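Ambrosio perception and planning sync, minutes

Date: 2025-03-18
Present: Xiaoyan Jia (chair), Yasir Warraich, Thanasis Raptis, Vangelis Ververidis
Apologies: Denise Hollis
Notes taken by: Yasir Warraich

1. Actions from February

Thanasis has moved the replay tool to the new log format. Old logs still open but load slowly. Closed.

Vangelis did not finish the planner timeout work. Carried over, see item 4.

2. Cloth segmentation

Xiaoyan went through the results on the bedroom set from Closbridge. The mask is good when the cloth and the bedding differ in color, and poor when both are close in tone. Long creases in a fitted sheet are still picked up as cloth edges in some clips. She wants to try using depth along the crease before adding more labels.

Thanasis asked whether the blue on green clips should stay in the test split, as they are easy. Agreed to keep them as a baseline and report them separately.

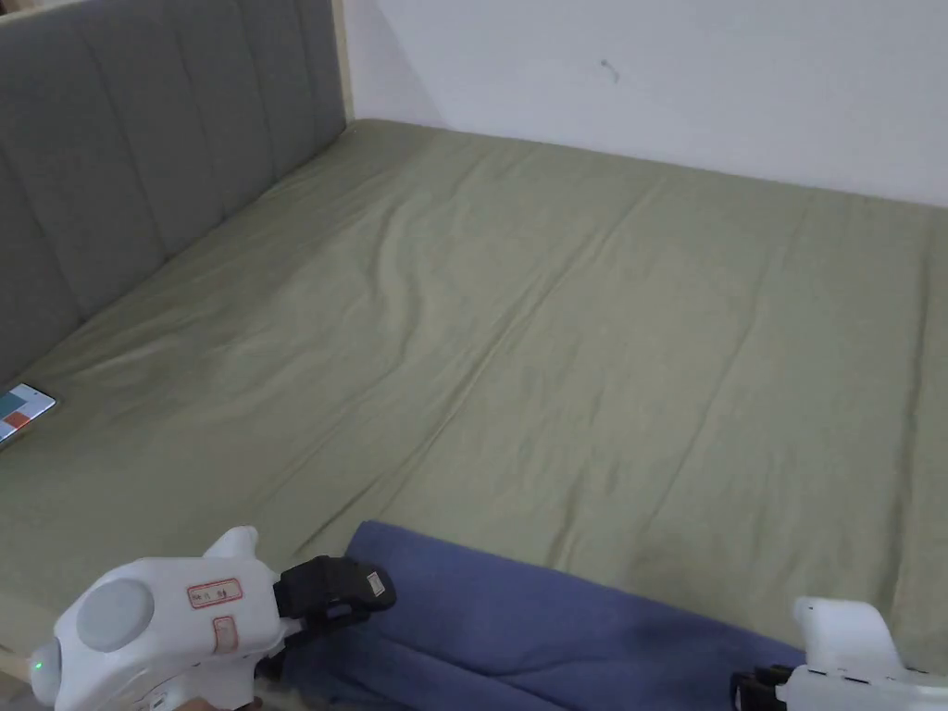
2 min read

Yasir raised the problem of other objects on the bed. A phone with its screen lit, lying by the headboard, should be kept as an obstacle and left out of the cloth mask. The current model gives it no class at all, so the planner treats that area as free sheet. Xiaoyan will add a general "small rigid object" class. No need to tell phones from remotes at this stage.

3. Grasp point labels

The labeling tool now exports left and right grasp points as a pair. There are 1,575 pairs in the export. Vangelis found some with left and right swapped, mostly where one gripper is only partly in view. Thanasis will write a check that uses the tracked wrist pose and flags any pair that disagrees with it.

Discussion on what to do when the jaws are near the cloth but contact is unclear. Xiaoyan prefers a third label, "unsure", and leaving those clips out of training for now. Agreed.

4. Planner

Vangelis reported that the two-arm planner misses its 100 ms limit when both targets are close to the near edge of the mattress. Most of the time goes into collision checks against the bed mesh. He will try a flat box for the mattress and keep the full mesh for the headboard only. Yasir is worried about corners where the sheet wraps over. To be looked at after the first timing run.

5. Flarkden release

Denise sent a note asking for a freeze on the message definitions. Agreed, apart from the new object class in item 2.

Actions

Xiaoyan: add small rigid object class, try depth on creases
Thanasis: left/right check, "unsure" label in the tool
Vangelis: box model for mattress, timing numbers to the group
Yasir: confirm the message freeze with Denise

Next meeting: to be set once the timing numbers are in.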